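Collecting demonstrations in the bedroom set

Sunday, November 28, 2021

I spent most of this week on the bedroom tasks, so I'll write down where things stand before I forget the details.

The goal is the same as it was in August. We want 640 demonstrations of tidying in simulated homes, done by a person driving the two arms, and we want to train a policy on them. Kitchens are done. Bedrooms are at 100 kept episodes as of Friday. I thought we'd be further along by now, but I threw out a lot of the early ones and I still think that was the right call.

Drumudix is the name of our recorder. It saves the joint positions, the gripper commands, the rendered views and the state of every object in the room. If an episode goes wrong we can load it back at any step, which has saved me a lot of grief. Rocío Gallardo wrote the replay part over the winter and I lean on it every day.

The room I've been working in is called Fledton. It has a bed with a dark blanket, a chest of drawers against the wall, and a few loose things to pick up. Each episode starts with the robot in a slightly different spot and the objects shuffled. The operator gets a one-line instruction and has to finish it with whichever arm makes sense.

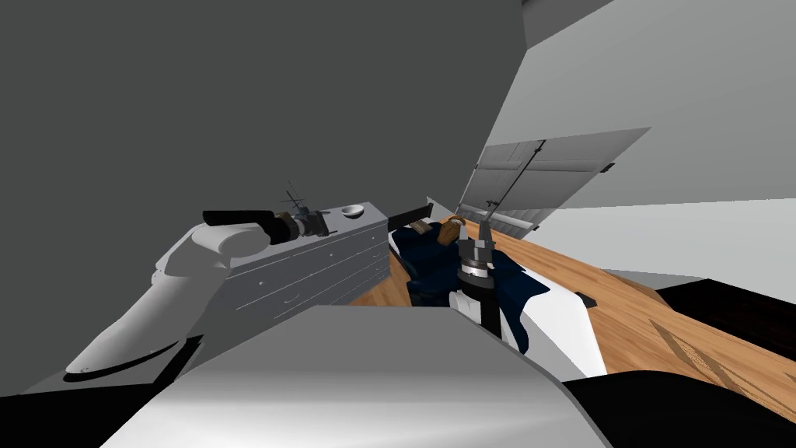

Blankets are the slow part. The cloth model is fine when you leave it alone, but dragging a gripper through the folds makes the simulator crawl, and then the operator's hands get ahead of the robot. You see it in the data as a jerk followed by a long pause. A policy trained on that learns to pause. I now ask people to come in from above and lift clear before they travel, even when a straight line would be shorter.

The second problem is that everyone favours one arm. I'm right-handed and my episodes are nearly all right arm, with the left one parked somewhere harmless. Giuliana Sánchez went through the first batch and found only 19 episodes where both arms did anything useful. We've changed the instructions so that some of them can't be done one-handed. It makes the sessions more tiring. I cap mine at 3 hours a day, with a break when my wrist starts to complain.

Labelling is going better. We used to write the task description after the fact, and two people would describe the same motion in quite different words. Now the instruction is fixed before the episode starts, and the operator only marks it as done, partly done or failed. We keep the failures in a separate folder. I haven't decided what to do with them. Giuliana wants to use them to train a success detector and I think she's probably right, but I'd like to see a bigger pile first.

One thing I got wrong: I had the lighting locked for all of the early bedroom runs. Same colour, same direction, every time. The policy did well on those and fell apart as soon as I moved the light. Rocío's replay tool let me re-render the kept episodes with different lighting, so nothing had to be driven again. It tied up the machine for two nights.

Next week I start on Saarela, which is a smaller bedroom with less space to get around the bed. After that comes Turitz, the one with the closet doors, and I'm not looking forward to it. Doors have been hard in every room so far. The gripper slips off the handle, the operator tries again from the same angle, and it slips off again.

I'll post the settings file once I've cleaned it up.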